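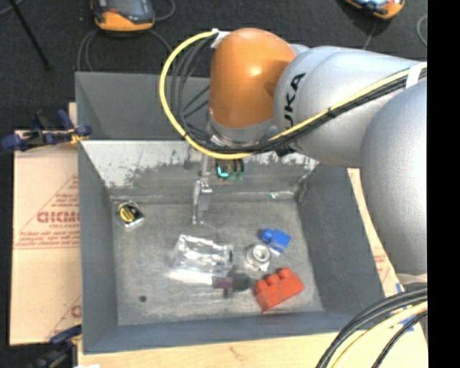
From: Wenche Forsberg
To: Trellambridge home & workshop list
Subject: Re: can they tidy up yet?
Sent: Saturday, 9:40 pm

Hi all,

> I keep reading that we'll have something to clear the kids'
> floor and sort my garage drawers any day now. My brother-in-law
> heard the same thing at a trade show in 2017! So which is it?
> Would you buy one, or should I just keep yelling up the stairs?
> – Mastus

Keep yelling, I'd say, at least for a few more years. But I don't think your brother-in-law was being silly, and I'm a lot more hopeful than I was.

Look at what's in that gray bin. A couple of toy bricks, a crinkly clear packet, a round metal thing with a ring on top, a little square item with a yellow label. My niece could empty it while watching TV (and would want paying for it). For an arm with a skinny gripper, every one of those is its own headache. The bricks are the easy part – hard edges, nice plain colors. Clear plastic is the one I'd worry about, all shine and no shape, and shiny metal isn't much kinder to a camera.

Then there's the size of the arm! I know they come smaller, but try getting that big orange elbow and all its cables between my washer and the wall.

On the shop floor I'm more of a believer. At Bondus we ran a trial on a sorting bench, same parts all day long, and it got 77 trays done in a shift with 2 stoppages. Fine by me. Then we tipped in one mixed box of returns and had 3 stoppages before lunch, so there you go.

Didn't somebody here go to the Wilczyńska open day? I'd love to hear if they let it loose on laundry, and whether it could find the other sock.

Wenche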